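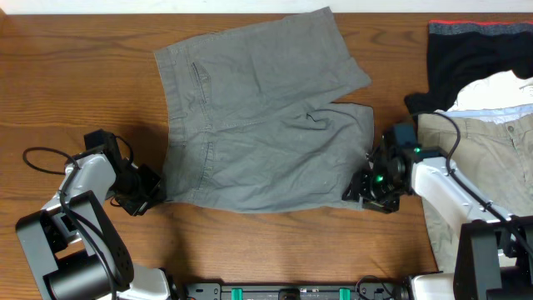

Recording broadcast TV at home: storage and settings

Most missed recordings come from three causes: a full disk, a schedule that ran over, and a tuner conflict. All of them can be dealt with from the recorder's menus in one sitting.

Disk space

An hour of HD from an antenna takes 5 to 7 GB, depending on the channel's bit rate. Sports and live finals sit at the high end. Check free space before a new season starts, and set old episodes to delete after viewing. Series marked "keep until I delete" are skipped by the automatic cleanup on most recorders. A household with 421 GB free has room for a full season of a weekly one-hour drama and a nightly quiz show, with space left for films.

Padding

Start one minute early and end five minutes late for scripted shows. For live talent contests and award shows, end 30 minutes late. Padding is usually set per series, so changing the default will not alter series already in the list.

Tuner conflicts

Two tuners record two channels. If padding makes a third recording overlap, the lowest-priority series is dropped, often without a message on screen. Put live programs at the top of the priority list and anything with a weekday repeat at the bottom.

Series links after a break

When a show returns after a long gap, the guide may list it under a new series ID. The old link stays in the list but records nothing. Delete it and set a new one from the first episode in the guide. Do this again if the show changes channel.

External drives

Use a drive with its own power supply. Format it in the recorder. Formatting erases the drive, so copy anything you want off it first. Many recorders lock their files to the box, and a drive moved to a replacement unit may not play.

Signal check

Look at signal quality as well as strength. A high strength reading with low quality points to a loose connector or an overdriven amplifier. Tighten the connectors by hand, remove the amplifier, and rescan in the evening.

Tips contributed by Areeba Bukhari and Mandla Hlongwane. Last revised in October.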